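Print this entry | E-mail this entry

Monday, March - tape room

Start 8:40. Carried on with the Godar Street reels. Still on the hospital years, picture mostly fine, sound all over the place. Himis want the first batch by end of month and keep asking for "the wedding", as if there was only one wedding.

Log so far: 565 episodes transferred and checked, out of 1,949 on the Himis list. The list is wrong in places. It has the Christmas episode down twice under different numbers, and the flood week is missing completly although the tapes are on the shelf, bottom row, green labels. Have pencilled them in. Not renumbering anything until Thodoris has seen it.

Deck A (the Triltard) eating the head of every third tape or so. Cleaned it, cleaned it again, swapped the pinch roller for the spare. Better. Tracking still drifts after the first ad break. If you get a wobble along the bottom edge, stop and rewind by hand, do NOT hit fast rewind, see last week's page.

Deck B OK. Leave it alone.

Dropouts in the cliffhanger where Marian opens the letter. Two copies of that one - ours and the one from the Gezer station, recorded off air with their logo in the corner. Ours has the better color, Gezer has the complete last scene. Thodoris Galanis wants to patch the Gezer ending onto ours and live with the logo for the last bit. I'd sooner keep both whole and let Himis choose. Not settled. Whoever does it, keep the raw files, dont overwrite.
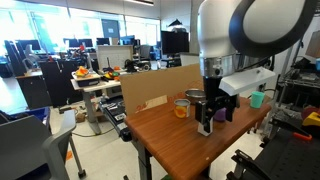
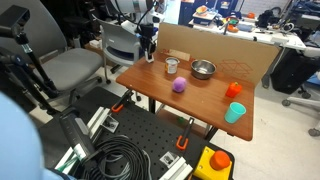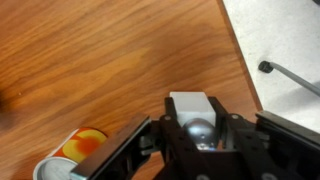

Wood tabletop and black gripper, three views

11:15. Theme music. The opening titles change partway through the hospital years, new piano version, and the edit notes say the switch was at the start of a season. Wrong. It goes old, new, old again, then new for good. Somebody pulled the old titles for a repeat and it got filed as first run. So the air order on the sheet can't be trusted there, go by the slate and not by the box.

Slates: half of them chalk and unreadable. Where you can't read it write "slate unreadable" and the first line of dialog. Not "???" please, I can't search on that.

Recast problem. The brother is played by a different actor after the boat story, no explanation on screen, one day he just comes down the stairs with another face. Index has them both under the same name. Splitting to Paul (1) and Paul (2). Same will be needed for the judge.

Lunch late.

2:30. Ran the afternoon batch at low level, left channel hums when the lights in the corridor are on. Ground loop? Moved the audio lead to the other strip, hum down but not gone. Try the short cable tomorow.

Box 31 smells of vinegar. Bagged it and put it by the door, away from the rest. Don't play anything from it.

To do
- Himis: ask about flood week, and who has the scripts
- order pinch rollers, the Triltard spare was the last one
- Gezer copy back in its own sleeve
- fix Paul in the index
- Thodoris to look at the numbering before anyone prints new labels

Stopped 5:50, deck A off, deck B left on for the overnight capture.

Print this entry | E-mail this entry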